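Why I Started Reading the Psalms Out Loud

I used to read the Bible the way I read email. Quick scan, find the good part, move on! Then in January our little group at church decided to go through Psalms together, and somebody suggested we each read them at home out loud. I felt silly for the first week. I live alone, and there I was at 6:30 in the morning telling my kitchen to make a joyful noise.

But wow, did it change things. You can't skim when you're speaking. I hit Psalm 61 and got as far as "lead me to the rock that is higher than I" and had to stop – I've heard that line in songs for years and never noticed that the person saying it is worn out and calling from the ends of the earth.
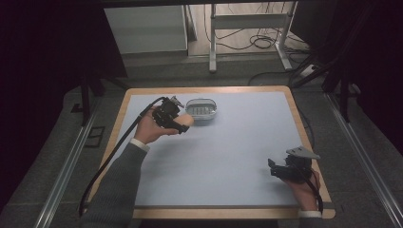
Psalm 97 was another one. Mountains melting like wax! Read it quietly and it goes right by you. Read it with some volume and you start to wonder why we ever mumble these in church.

I've been using an old paperback that I picked up at the Leemans book sale, with 200 pages of very thin paper and somebody else's pencil marks all through it. Whoever they were, they really loved the angry psalms, and I'm starting to see why. They say things to God that I was raised to keep to myself.

We're on to Proverbs next month, and I plan to keep reading at full volume. If you try it, tell me which psalm you started with!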